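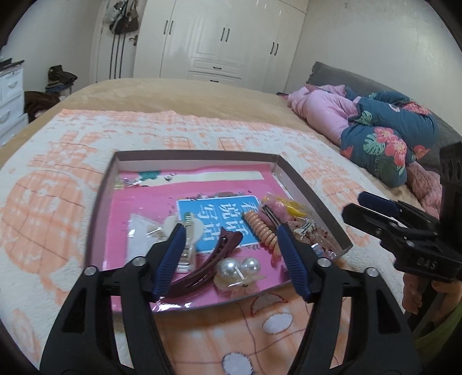 Gripper finger care: pads, pivots and small loose items

Workshop Tips — updated 2024-09-28

Applies to two-finger hand-held grippers with ribbed pads and open linkages. The same schedule serves the Sovine bench cell, which uses the same pads.

Pads. Wipe the ribs with a damp lint-free cloth at the end of each day. Hair, glitter and blanket fluff collect in the grooves and reduce grip on smooth plastic. Use a soft toothbrush for what the cloth leaves behind. No alcohol on Plistasell pads — it hardens the surface. Replace both pads of a pair at 1,000 closures. Ours have usually lost their edge by roughly 796.

Pivots. Open and close the fingers by hand and feel for side play. Tighten a loose pin a little at a time and recheck the travel. One small drop of Wikholm light oil per pin, then wipe off the excess. Oil on a pad means a new pad.

Alignment. Close the tips on a strip of paper and pull. It should drag evenly across the full width. If one side slips, reseat that pad before touching the linkage.

Small items. Hair clips, coil ties and pompoms make a good test after service. Spread them in a shallow box and pick each one at 90 degrees to its long side. Thread or fiber wound around a pivot comes out with tweezers, fingers open.

Storage. Tips apart, pads out of sunlight. Thibodeaux spare pads come in bags of 33; keep the bag sealed.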